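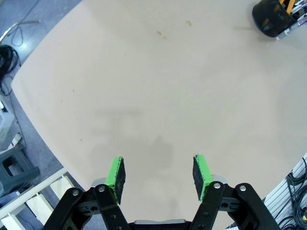
Pondau Grip Pads, set of 2

Item no. PD-203
In stock, ships in up to 2 working days

I get the same email every week: can a robot arm tidy my kitchen yet? Well, sort of, on a good day, if you're very patient! I sell parts for these things and I run one myself, so let me tell you where I think we are before you put anything in the cart.

Wiping a table is the chore I keep coming back to. Pushing a cloth around is easy enough. Knowing that a small tan stain is still there, going back to it and pressing a bit harder is where my arm gets lost (I've watched it polish a clean patch for ages while the spots sat a hand's width away). Putting pens back in a pot goes better, as long as the pot stays put. Folding towels? Ask me again next year.

For shop-floor work I'm more cheerful. Sorting parts, loading a tray, handing over the same screwdriver all afternoon, that's fine now, and good pads make a real difference. Bare fingers let round handles roll. A rough pad holds on, and you can turn the closing force down, so you crush fewer paper cups.

The Pondau pads fit the Parkard parallel gripper and the older Liyanage one. Unent owners, sorry, the holes don't line up and I haven't found an adapter I'd be happy to sell.

What you get:
Two pads, one per finger
Mounting screws and a hex key
A printed sheet with the fitting steps

Price: $68 per set, shipping extra

Fit both pads at the same time, even if only one looks worn. Wipe them with a damp cloth and skip the solvents, they make the surface go shiny and then nothing sticks. Returns are fine if the screws haven't been used. Got a chore you want to try? Write to me first and I'll tell you if I've had any luck with it.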